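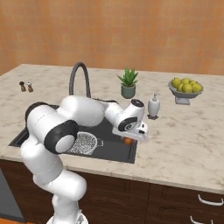
Projektbericht: Wasserverbrauch beim Spülen in Wohngemeinschaften

1. Ausgangslage

Im Seminar Haushalt und Ressourcen sollten wir ein Thema aus dem eigenen Alltag mit einfachen Mitteln untersuchen. Unsere Gruppe hat sich für das Geschirrspülen von Hand entschieden. In vielen Küchen im Wohnheim Farkmont gibt es keine Spülmaschine, und abgerechnet wird das Wasser pauschal. Die Bewohner wissen deshalb meist nicht, wie viel sie verbrauchen.

2. Vorgehen

Beteiligt waren 15 Wohngemeinschaften. Jede bekam einen Durchflusszähler der Firma Tiniseo, der zwischen Eckventil und Armatur eingebaut wurde. Der Zähler erfasst Warm- und Kaltwasser getrennt. Nach jedem Spülgang wurde der Stand abgelesen und in eine Liste eingetragen, dazu die Spülweise: im gefüllten Becken oder unter laufendem Wasser. Obst waschen, Töpfe füllen und Händewaschen sollten nicht in die Liste. Das hat nicht überall geklappt, zwei Wohngemeinschaften haben anfangs alles zusammen notiert. Ihre Werte aus der ersten Woche haben wir gestrichen.

Die Messung lief im September. Am Ende lagen 168 verwertbare Spülgänge vor.

3. Ergebnisse

Insgesamt wurden 2754 Liter gemessen. Davon entfielen 2512 Liter auf die Spülgänge selbst, der Rest auf das Vor- und Nachspülen von Einzelteilen, das getrennt notiert wurde. Pro Spülgang ergibt das knapp 15 Liter.

Im gefüllten Becken wurde deutlich weniger Wasser gebraucht als unter laufendem Hahn. Der Unterschied war bei großen Mengen Geschirr am stärksten. Bei zwei Tassen und einem Teller lagen beide Spülweisen nah beieinander, denn das Becken muss auch für wenig Geschirr erst einmal gefüllt werden. Der Warmwasseranteil schwankte stark. In drei Küchen kam das warme Wasser erst nach längerem Laufenlassen an, und dieses Wasser floss ungenutzt ab.

4. Fehlerquellen

Die Geschirrmenge wurde nur grob in klein, mittel und groß eingeteilt. Was als mittel galt, hat jede Gruppe etwas anders gesehen. Außerdem kann es sein, dass die Teilnehmer wegen der Messung sparsamer gespült haben als sonst. Eine Vergleichsgruppe ohne sichtbaren Zähler hatten wir nicht. Ein Zähler musste nach vier Tagen wegen einer undichten Verschraubung getauscht werden.

5. Ausblick

Für eine zweite Messung wären Strahlregler mit geringerem Durchfluss interessant. Die Hausverwaltung hat zugesagt, fünf Küchen damit auszustatten. Die Zähler bleiben bis dahin eingebaut.

Weitere Projektberichte

Raumluft in Seminarräumen: Messreihe Stetstead
Kompost auf dem Balkon
Standby-Verbrauch in der Teeküche
Lebensmittelreste in der Mensa Iwasaki
Regenwassernutzung im Schulgarten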